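July 2021

Notebook, rekindle tests, wall cavity rig. Picking up from the last page, where we ran out of daylight before opening the panel.

Second panel burned and opened today. Same build as the first: studs, paper-faced batts, drywall on the room side, sheathing on the back, dummy hearth opening at the bottom. The fire was lit in the hearth with the gap behind the surround left open on purpose, as it was in the house the county asked us to look at. Flame put out from the front with a hand line. We waited until the surface was dark and the front thermocouples were falling, then left it alone and only logged.

Front of the panel looked finished. Drywall face was down to a temperature you could hold a hand near within 14 minutes. Thermocouple 4, halfway up the stud behind the second batt, did not follow the others. It fell for a while, flattened out, and began to climb with no flame and very little smoke on the room side. We saw first visible smoke from the top plate 65 minutes after knockdown. Flame came shortly after that and Horobets put it out from the back.

Opened it once it was safe. Char on the stud is deep on the side facing the hearth gap and nearly clean on the other. The paper facing is gone in a strip up to the top plate. Batt itself mostly intact but pulled away from the stud by a finger's width, and the strip of char follows that gap. I cut a section of the stud at the level of thermocouple 4 and bagged it. Label is on the bag, not on the wood, so don't take it out without copying the label.

Thermal camera: the Drukex handheld showed the warm patch on the drywall early on, then lost it for a long stretch in the middle of the run. The drywall was soaked by then and the surface read cool all over. Camera came back to showing something useful only after the face had dried. I would not want a crew to clear a wall on one pass with wet drywall. Need to check emissivity setting in the log before saying this outside the shop. I think it was left on the default.

Moisture in the studs before the test was higher than in panel one. The lumber from Falier came in on the same truck, but the lower bundle sat on the floor. Moved it to the rack.

Things that went wrong:

Thermocouple 2 dropped out when the hose stream hit the lead. Lead needs to come out the back, not along the bottom plate. Drilled panel three for this already.

Load cell drifted. Zeroed after, no use for this run. Ignore the mass column completely.

Clock on the logger and clock on the video don't agree. I lined them up using the moment of ignition, good enough for minutes, not for seconds.

Draft write-up for the county. They want two pages in plain words. I have the timeline and the camera part done. Still missing is the section on what overhaul would have caught it. My view is that pulling the drywall above the surround up to the first fire stop would have exposed the char. There was no fire stop in our panel, and from the marshal's photos I can't tell if there was one in the house. Have to ask before writing it down as fact.

The sister group in Villach ran a similar wall two winters ago with mineral wool and got no rekindle. Different batt, no paper, and their gap was smaller. Not comparable, but I'd like their cooling curves. Emailed, no reply yet.
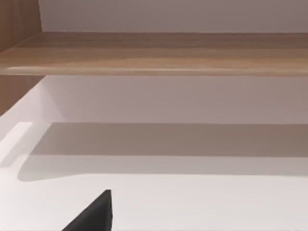 Maham Farooqui read the draft and wrote back on it: you say the crew would have needed to open the wall, but you only have one panel that went to flame. Panel one sat overnight and did nothing. I'd say "can rekindle" and leave "would have" out until three and four are done. Also put the wet drywall part first, the chiefs will read the top half and stop.

Fair on both. Changed the wording and moved the camera section up. Also took out the sentence about time of departure, which we have only secondhand.

Next: panel three with the gap behind the surround packed, everything else the same. Panel four open gap again, lumber from the rack, to see if the result repeats. If four can't be burned before the end of the month it goes to August with the county's agreement.

Ordered: type K wire, two boxes of drywall screws, logger battery. Extractor filter is due, do it before panel three.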